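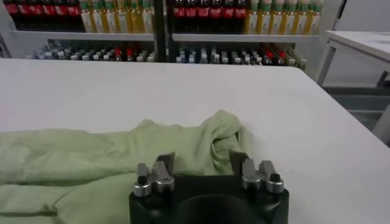

Equipment planning for the garment bench, 2022-06-18

Long entry today, so put the kettle on. I promised Elsa I would get the spending wish list out of my head and into the notebook before she has to sit down with the Modero people, and I'd like Kofi and Fuseini to be able to scribble on it first.

Where we are: the green garment is still our standard test piece, and a lovely nuisance it is. The cloth is thin and soft and bunches up into a mound as soon as you look away, and I have grown rather fond of it. Everything below is costed with that sort of fabric in mind, because if we can handle thin stuff we should be all right with tea towels and the heavier shirts later on.

Fingers first

We have 2,000 left in the small equipment line and it has to be committed before December or it goes back in the pot. My strong feeling is that most of it should go on fingers and fingertips for the gripper. The metal ones are beautifully made and I've no complaint about them as such, but I want to try something softer and grippier at the ends for single layers of cloth. Irkis will do a mixed box of tips in three hardnesses, and Fuseini thinks he can turn up the adapters himself if someone will let him have the small lathe for a morning. (Fuseini, I have put your name down. Shout if that was presumptuous!)

Kendra asked whether we ought to go for a second complete gripper instead. I'd love one, of course I would, but it won't fit in this year's money and I would sooner ask for it properly in the next round, with some numbers behind us.

The table

The white top is very kind to work on, nice and smooth, and pale green cloth on white is a gentle test for the vision side. Perhaps too gentle. Akosua would like a darker surface to swap in, and also something patterned, and she is quite right that we should not find out about patterned surfaces for the first time at Muvidberg. I suggest loose covers that we can lay over the top and tape down. Cheap, quick, and they roll up behind the door. A second proper table is not needed, we have the other white one to the side and it is perfectly good for folding trials once it has been levelled.

Shelving and drinks

The drinks shelves behind the bench stay where they are. Kofi and I talked it through and we both like having a busy background, all those caps and labels, for the cloth segmentation to cope with. So no money for a backdrop or screens, please cross that off the old list if you still have a copy.

Spares

This is the dull bit and the bit we always forget. Wrist cable, one to keep in the drawer. A bag of the little black screws for the fingers. I asked Boateng for a quote on both and they say 7 working days from order, 30 if the cable has to be made up to our length, so I think we order the cable first and argue about everything else afterwards.

More test garments too - Akosua has offered to go round the charity shops, and I said up to 3 bags' worth, thin fabrics for preference, no zips for now.

Still to do

Elsa to tell me whether training counts against the same line. If it does, the patterned cover waits.
Fuseini to measure the finger mounts before I send anything to Irkis.
Kofi to check the Modero service contract, page two I think, where it talks about third-party fingertips. I have a nagging memory of a clause.
Me: ring Boateng, and find the old list.

Kendra, if you disagree about the second gripper do write it in underneath, there's plenty of room on the facing page and I would much sooner have the argument in here than in the corridor.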